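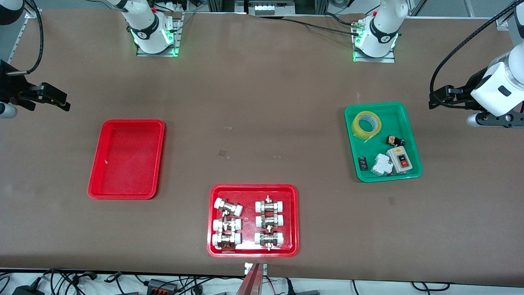 My father's shop in Gralow sold plumbing parts for twenty-six years, and when he closed it he asked me to come up and sort what was left. I had taken a week off from Plandberg, where I worked in the parts room, and I suppose he thought one more room of parts would be no trouble to me. At Plandberg everything went in trays. A union fitting came to you on red plastic, silver in the middle and white at both ends, laid in two columns of three, and if there was an empty tray on the brown table you knew where the next ones were going. My father kept his fittings in coffee cans.

He met me at the side door with his coat on. The heat had been shut off in March.

"Most of it's junk," he said.

"Then why am I here?"

"Because some of it isn't."

We started at the back. He had cleared a shelf for what was worth selling and put a drum on the floor for scrap. A man from Benjelloun Supply had offered him 500 dollars for all the good stock, sight unseen, as long as it was sorted by size and the nuts were on. My father thought that was low. He had said yes on the phone and had been angry about it since.

I tipped the first can onto the counter. Elbows, a few caps, a washer, a pencil stub. The second can was all unions. I turned each one over, ran the nut down with my thumb and stood it with the others. Without thinking about it I had begun to lay them on their sides, all pointing the same way, one column and then another.

"What are you doing?" he said.

"Sorting."

"You're setting the table."

I told him it was how we did it at work. You could tell in a second if one was missing. He picked up a fitting from the end of a column, looked through it like a telescope and put it back crooked. I straightened it. He watched me do that and went to get the next can.

By noon we had a system. He opened the cans and threw out what was cracked, and I laid out the rest and boxed it. He could tell the size of a fitting by holding it. I had to check against the gauge, and when I checked his, he was right. He said the sizes before I could get the gauge on them.

We ate lunch in his truck with the engine running. He asked if they were going to keep me on at Plandberg. I said I thought so. He asked what I did there all day, and I told him about the trays again, and the table, and how the full one went down the line and the empty one stayed for the next batch.

"And that's the whole day?"

"There's paperwork."

He nodded and folded the paper from his sandwich into a square. "I used to like inventory," he said. "Your mother hated it. I'd do it at night with the radio on."

In the afternoon we found the box of Fliltico valves. They were still in their wrappers, and he had forgotten buying them. He sat down on the step stool with the box in his lap. The packing slip had his handwriting on it, the old handwriting, before his hands got bad. He read it twice and put it in his shirt pocket.

"Do those go to Benjelloun?" I asked.

"No."

"They're good stock."

"I said no."

So I wrote the box off the list and carried it out to the truck. When I came back he was at the counter with the last can of unions. He had poured them out and was laying them down on their sides in two columns. The nuts were loose on a couple of them. I found the roll of tape and started closing boxes.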